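Gondholm Institute of Technology
Department of Automation
Perception and Control for Manipulation
Unit 4: From Wrist Image to Grasp Command
Handout prepared by Zeeshan Rizvi

Reading for this unit: course reader, Chapter 3. Students should have completed the camera calibration exercise before the laboratory session.

1. Purpose of the unit

In Unit 3 the arm moved to positions supplied by the operator. In this unit the position is calculated from images. Students will write the software that receives a picture from the wrist camera, selects an object, proposes a grasp, and passes a motion target to the controller. The hardware is unchanged from the previous unit. All work is carried out in the Kalto workspace, and the Durrani planner is to be used with its default settings unless the laboratory instructor has approved a change.

2. Structure of the software

The program is divided into four processes, which exchange messages and do not share memory.

Perception. Receives each image and returns a list of regions. Each region carries a mask, a class name, and a confidence value between 0 and 1.

Grasp proposal. Receives the list of regions and returns candidate grasps for the requested class. A grasp consists of a position, an orientation, and an opening width for the fingers.

Planning. Receives the candidates in order of score and returns the first one for which a collision-free path exists. If none exists, it must return an explicit failure message. An empty path is not an acceptable reply.

Control. Follows the path and reports the measured finger width at the end of the closing motion.

Every message carries the time at which its source image was taken. The control process must reject any target older than 338 milliseconds. A common error in past terms was to stamp the message when it was sent, which hides the delay in perception.

3. Coordinate frames

The wrist camera moves with the arm, so a point in the image has meaning only together with the arm pose at the moment of capture. Store the two together. The transform from camera to tool is fixed and is read from the calibration file. The transform from tool to base changes at every step and must be looked up with the image time, never with the current time.

Students should also note that the fingers may enter the camera's view. Pixels that belong to the gripper must be masked before segmentation. If they are not, the perception process may report the fingers as an obstacle, and the planner will refuse every path.

4. Partial views and the choice of grasp

At close range the wrist camera seldom sees a whole object, and a detector trained on complete outlines will lose confidence at the point where accuracy matters most.

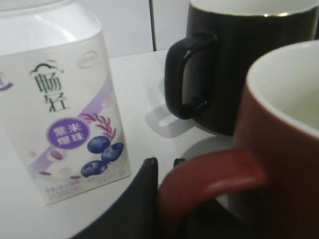
Grasp proposal at this stage should rely on the part that will be held, and the class of the whole object should be carried forward from an earlier, wider view. For a mug, the part is usually the handle. The two fingertips at the handle of the reddish-brown mug illustrate the final alignment, where the rim can no longer be seen in full and the loop of the handle supplies the usable edges. The black mug behind it presents a second handle, and a program that selects the handle with the highest confidence in each new image may change targets during the approach. The region must therefore be tracked by identity. Soft shadows on a white tabletop are a further source of error, as a threshold on brightness alone can join a shadow to the object that casts it.

5. Laboratory task

Implement the grasp proposal process and connect it to the other three. Run the full program on the 18 recorded sequences in the Avero folder before requesting time on the arm. Submit the source code, the log files, and a written account of each failure, stating which process produced it and which message first contained the wrong value.

Work submitted without log files will be returned unmarked.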